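Second-hand servers and the heat they give off

Retired office computers still have years of work in them. The usual objection to keeping them is the electricity bill, and for small organisations the bill depends less on the processor than on how the heat is moved away from it.

Kaltton, a refurbisher that handles 2,000 machines a year, began logging temperatures at intake in April. Of the first 135 units, 34 ran above the maker's advised limit under full load. In most of them the compound between chip and cooler had dried out or been applied unevenly. Fans then spin faster to make up the difference, and a fan at full speed draws several times the power it does at half.
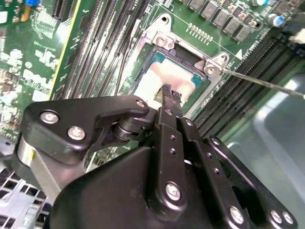
A processor in its socket, with thermal paste across the heat spreader.

Replacing the compound costs little. The old layer comes off with alcohol and a lint-free cloth, and a thin new one goes on. Too much is a lesser fault than too little, but it spreads over the edges and makes later work slow. Coolers should be tightened in a cross pattern, a little at each screw, so that pressure stays even.

Dust is the second cause. Rosine Lemaire, who runs the Kaltton test room, found that a blocked front filter added about 13 degrees to the air inside a case. Cable routing came a distant third - it mattered only where a loose bundle sat directly in front of an intake. 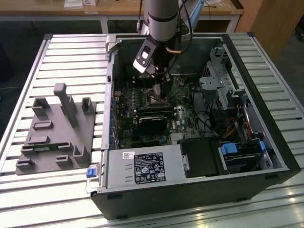
Natnael Wako disagrees on the filters. Cleaning them helps for a month, he says, and after that the room decides: a machine on a carpeted floor will clog again whatever is done to it, and the money is better spent on a shelf.

The Kaltton figures do not settle the point, as floor type was not recorded. A second round of logging will note the height of each machine and the hours it runs per week.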